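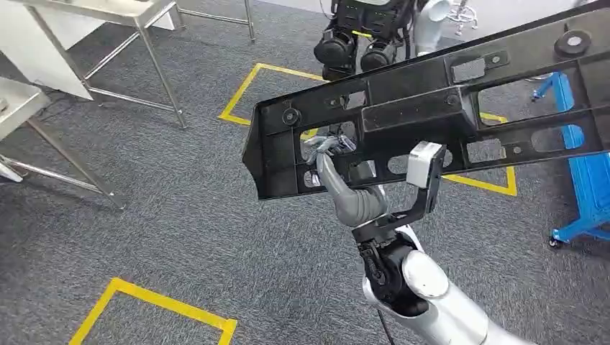 Visitors ask us why we don't just script the whole thing, every move, same path each time. Fair question. We get it at nearly every open lab, and an engineer from Marwat put it more bluntly – a fixed arm would do it faster and cheaper, so why bother?

Short version: parts don't sit still. Racks get bumped, a crate is turned the wrong way, the next supplier molds the thing a little different. Scripts hate that. We're Brirnetix, a small research group working on one problem – getting big awkward parts off a shelf and to the line with a robot that learned it from people.

**What we do**

Our method is called Pendari. An operator drives the robot through the job, we record it, the robot trains on the recordings. Then the part we care about most: when it gets stuck, the operator takes over for a few seconds and only that bit goes back in to the training set. We call those patches.

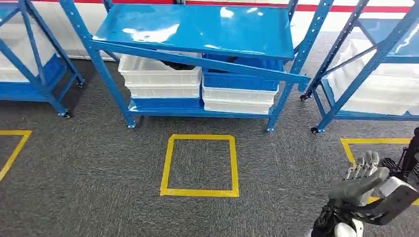

Patches are small but they count for a lot. Last July we ran two models side by side. One got 1000 full recordings. The other got the same 1000 plus 1830 patches, and it needed 3 times fewer takeovers on large plastic parts. Small bins, hardly any difference. We're still arguing over why.

**What doesnt work yet**

Parts with lots of holes. The grasp model likes openings, and not always the right one. Shiny shelves confuse depth. Handing a long part from one arm to the other is slow – painfully slow some days. Write-up is coming, with the failed runs left in.

**How we work**

Test floor first, simulation second. Real racks, real crates, tape on the carpet for the work zones. Operators sit in on every training review and can veto a run. Plenex, our simulation tool, is used mostly for checking reach before a layout change.

**Work with us**

Got a part that's hard to pick up? Send one. Drawings help but the real thing is better. We also take student projects, lab visits by arrangment – use the contact form, pick "Pendari" from the list.

Page updated 20/03/2023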